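Golus memorial vase with artificial flowers – Wareo range

Small white vase, ready arranged. For indoors or a sheltered niche.

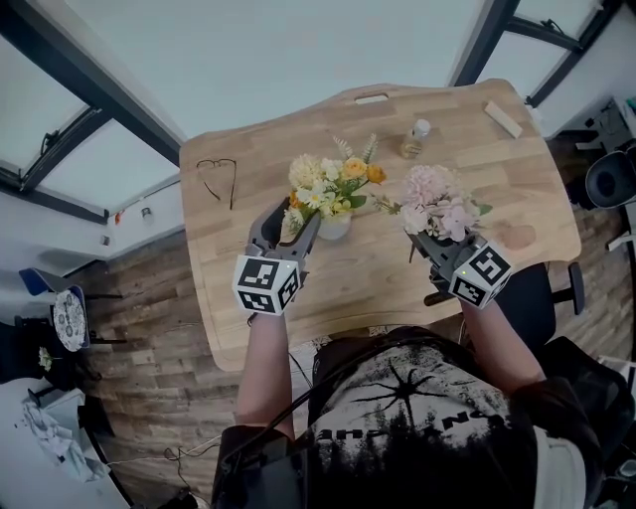

White vase with cream, pale yellow and orange blooms.

Sold for memory tables, chapel sills and niches at home. Comes arranged, so nothing to do on the day. Flowers are fixed in the vase, please don't pull them out to rearange as the stems won't go back the same.

Name card
Each order comes with a plain card, 6 lines max. Name, dates, short verse if you want one. Type it in the box at checkout exactly as it should read – we print what you send and don't correct spellings of names. Need a proof first? Tick the proof box and allow an extra day.

Order of service
Can be matched with the Cosgrove printed sheets. Packs of 18 or 200. Bigger runs up to 600, ring first please. Photos by email, the larger the file the better. Phone snaps of an old print are usually fine if there's no glare on it.

Outdoors
Not really. Wind will have it over and strong sun fades the colour. For a grave see the Grekano spiked pot, seperate page. Check with the cemetery before ordering anything for outside, rules differ and some only allow cut flowers for the first few weeks.

Care
Dust with a soft dry brush. No water in the vase, no spray polish. Keep the box if you plan to bring it out for anniversaries.

Delivery
Orders in before noon go out same day, not Sunday. Can go straight to the funeral director – put their name AND the family name on the order or it gets lost at the other end. Has happened.

Returns
Vase yes, if unused and boxed. Printed cards and sheets no, unless the mistake is ours.

Questions to Ewan Rakena, mornings best. Leave a message if no answer, he's often out on deliveries and will ring back by teatime.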